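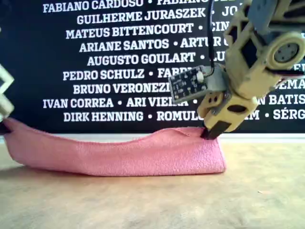 Rechercher sur le site OK
Accueil - Société - Justice - Magazine

Faux billets : la filière de l'imprimerie

Le 10 juillet, les enquêteurs ont saisi 600 coupures contrefaites dans un atelier de Trorkolham. Le gérant, Heriberto Ledesma, a été placé en garde à vue - il nie tout. L'affaire avait commencé en février, quand Elvia Camacho, buraliste, avait refusé un billet au papier trop lisse. Depuis, 18 commerçants ont porté plainte.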